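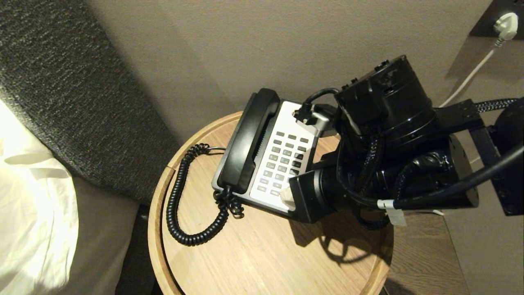

Souad Sqalli would rather the college had kept the second reading round, she told the awards panel in June, even if it meant announcing the bursaries a fortnight later. Her point was that a single reader tends to favour tidy forms.

The Mahrous bursary at Emden College drew 1,048 applications this year for 14 places. Each form is now scored once, out of 9, on coursework, a tutor's report and a short statement of purpose. Under the former method two readers scored separately and a third settled any gap of more than two points.

We use cookies to remember your settings. Accept | Manage

Shaimaa Berrada, registrar for the scheme, says the change cut the reading period to 7 weeks. Scores are adjusted afterwards for each reader's average, so that a strict marker does not lower a candidate's rank. The adjustment cannot correct for a reader who is strict with one subject only, and engineering applicants have asked for the subject figures to be published.

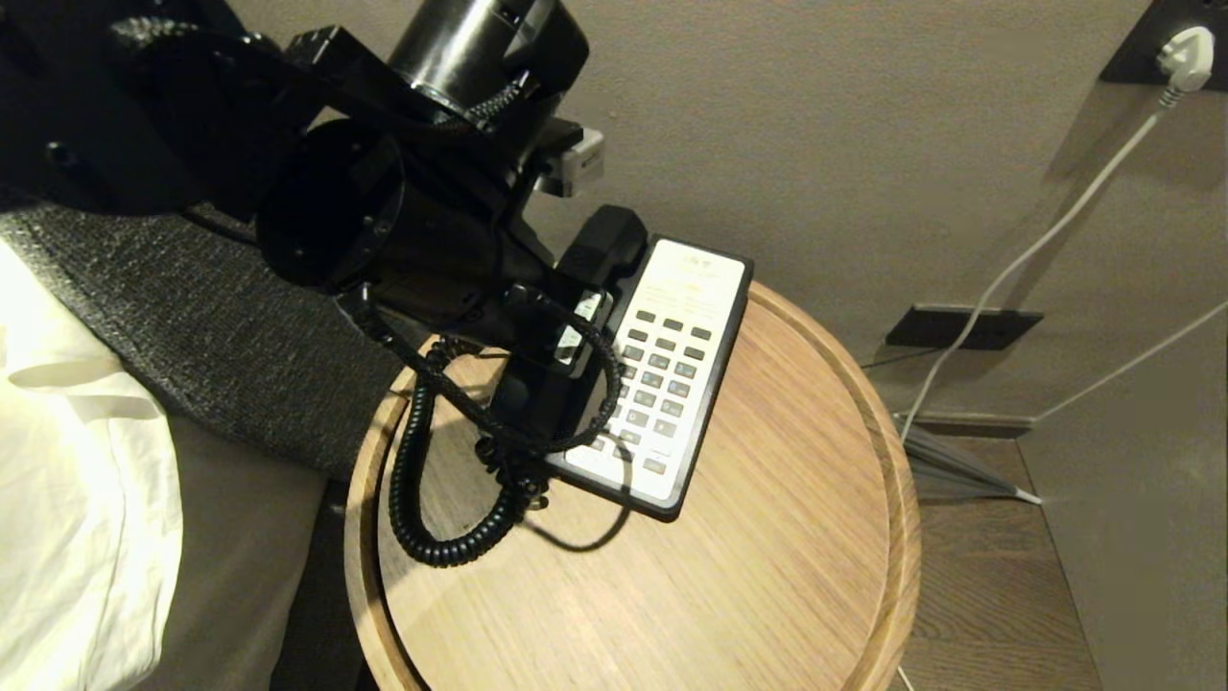 Those figures will go to the academic board with the annual report. Winners receive fees and a book allowance for one year, renewable on a pass in all modules.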